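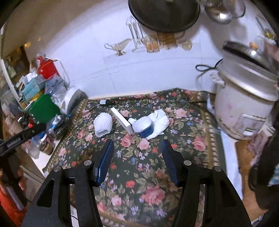

April 1, 2021

**Lavance, domestic clearing task. Workshop notebook, Trindel**

Entry covers the state of the recordings, the change to the clearing staff's duties, and two points to be raised with Dorkell before the next delivery.

**Recordings**

The target for this block is 700 accepted passes. 400 have been accepted to date. A pass is accepted when the object is closed on squarely, lifted clear of the surface and set down without being dropped or dragged. Passes that fail on any one of these are kept in a separate folder and are not deleted, as Dorkell has asked to have them as well.

The soft items account for most of the rejections. The foam fruit net gives way under the pads and springs back when released, and operators tend to close further than necessary in order to be sure of it. Crumpled tissue presents the opposite difficulty: it is held easily but brings its neighbour along with it. Thin boxes are satisfactory when standing on edge and slow when lying flat. Small bottles on their side are satisfactory provided the operator approaches across the bottle and not along it.

Patterned coverings remain in the plan. A proposal was made to change to plain grey sheeting so that light objects would stand out. It was declined. The clearing crews work in occupied flats, where the tables have whatever cloth the resident has put on them, and a machine trained on grey sheeting would be of little use to them. The same reasoning applies to the items kept along the sides of the work area, which are to be left where they are and not tidied for the sake of the recording.

**Duties of the clearing staff**

The team consists of 7 people. Until the start of this block all of them were employed on clearing and resetting kitchens, paid by the room. 6 have since been trained on the hand grippers; the remaining member preferred to stay on rooms and has done so, with no change to terms.

The following has been observed and is set down here while it is fresh.

The work is slower than clearing by hand, and staff find this tiring in a way that was not foreseen. A person who can clear a counter in one sweep is now asked to take one object at a time, with two fingers, at an even speed. Several reported an ache at the base of the thumb. Grip changes and a rest between sets have been put in place, but the rest was at first left to each operator and was seldom taken. It is now written into the sheet.

Payment by the room could not be carried over. For the first part of the block staff were paid by accepted pass, which was a mistake on our side. It encouraged the choice of easy objects, and the easy objects were soon over-represented. It also meant that an operator who attempted the fruit net lost money by doing so. Payment is now by the hour at the former average room rate. The acceptance rate fell slightly after the change and the spread of objects improved a good deal. It is recommended that this be kept for any further block.

Staff asked, reasonably, what the recordings are for and whether rooms will be taken away from them. The answer given was the one in the Lavance agreement: the machine is intended for the first clearing of surfaces, and wiping down, checking and resetting stay with the crew. No reduction in posts is planned before June, when the agreement is reviewed. It was also said plainly that we cannot speak for what is decided after that. The answer was not well received by everyone. A written version should be supplied, as people had remembered it in different ways by the following shift.
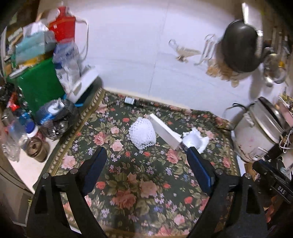

*Clearing position: fruit net, long white box and small dark bottle on the floral covering.*

**Knowledge held by the crew**

This was not a heading in the original plan and should have been. When asked to talk through a pass, operators give reasons that appear nowhere in our instructions. Light packaging is moved before anything with weight, so that it is not trapped. A cup is looked into before it is touched. Anything that might be medicine is left where it stands, even when it is plainly in the way. Whatever is closest to the wall is taken last, because the arm passes over everything else to reach it.

None of this can be recovered from the recordings alone. Atanasov, who are preparing the labels, have a single field for order of work and no field for the reason behind it. A comment column has been requested. Until it is available, operators are to note the reason on the paper sheet whenever they leave an object in place on purpose — otherwise a correct decision will be labelled as a missed object.

**To be raised with Dorkell**

1. Whether operators may decline a particular layout. At present the sheet has no means of saying so, and two layouts were worked through that the operators would never have cleared in that order in a real flat.
2. Credit and pay for spoken commentary. If the comments are used for training they are work, and should be booked as such.

**Outstanding**

- Replacement pads: the present set has been marked for checking. Order not yet placed.
- Revised rest times to go on the printed sheet at every position, including the spare.
- Hourly rate to be confirmed in writing to all staff, including the member who remains on rooms.
- Rejected passes from the early sets to be looked at again under the present rules, as some were refused for reasons we no longer apply.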